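Call for Playtesters: Vandis, a Hexcrawl Supplement

Mészáros Press is looking for playtest groups for Vandis, a 149-page hexcrawl supplement for old-school fantasy rules. The manuscript is complete and in second edit. Testing begins in July. Groups need one referee and three to six players, and may play at a table or online.

The book contains 66 keyed hexes, a river travel procedure, a weather table and one full dungeon, the Filus Locks. Stat blocks use descending armor class. A conversion sheet for ascending armor class is supplied with the test packet.
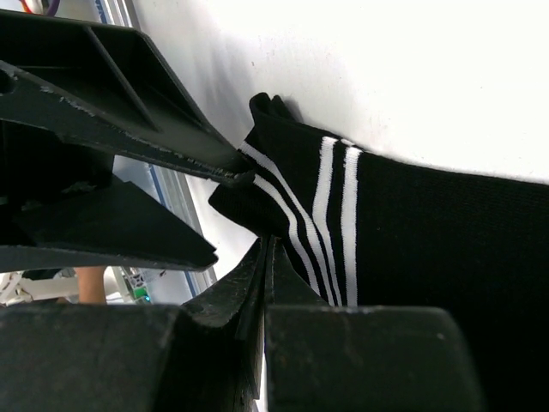 Fanni Katona: My group ran the first draft, and the river procedure took too long at the table. Four rolls per travel day is two too many. If the new version still has the separate current check, I would like to see it tested against a version without it.

The current check is now folded into the navigation roll. Referees who ran the first draft may apply again and should state which version they used.

What testers do

1. Run at least four sessions using the packet as written. House rules are allowed from session three on and must be listed in the report.

2. Track rations, torches and encumbrance. The overland economy depends on them, and reports without these records can't be used for balancing.

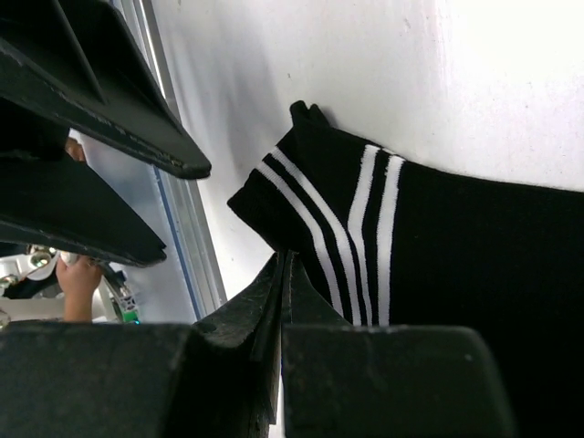 3. Send a session report of up to 500 words after each game. Give hexes entered, encounters rolled, character deaths and any rule that had to be looked up more than once.

4. Mark errors in the key by hex number. Spelling and layout are handled separately by Krisztina Hajdu and don't need to be reported.

Who should apply

Referees should have run a hexcrawl before, in any system. Players need no experience. We have enough groups starting at first level and would prefer parties of levels three to five, where the Filus Locks are least tested.

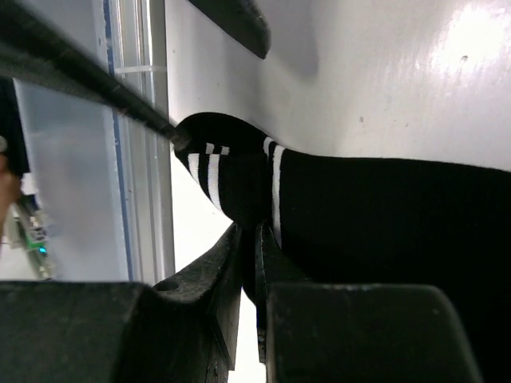

Can a group use fifth edition rules?
Not in this round. The monster math has only been done for the old-school version.

Payment and credit

Each referee receives a flat fee of $50 on delivery of the fourth report. All testers are credited by name in the printed book and receive the final PDF. Referees also receive a print copy. 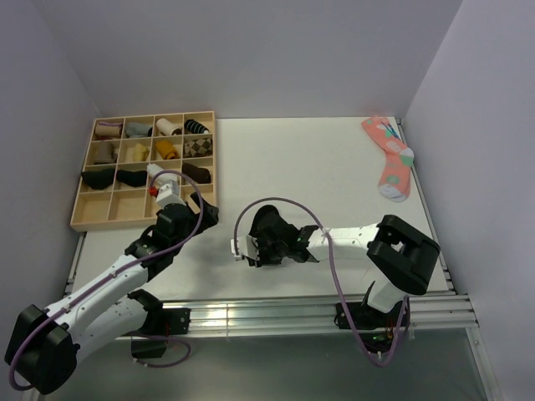 Mészáros Press, playtest call, second round

How to apply

Write to Dénes Illés at the playtest desk. Give the size of the group, the usual session length, the rules used and the levels of the characters. Applications close Sunday at 6 p.m. Packets go out as one PDF with a separate hex map for the referee.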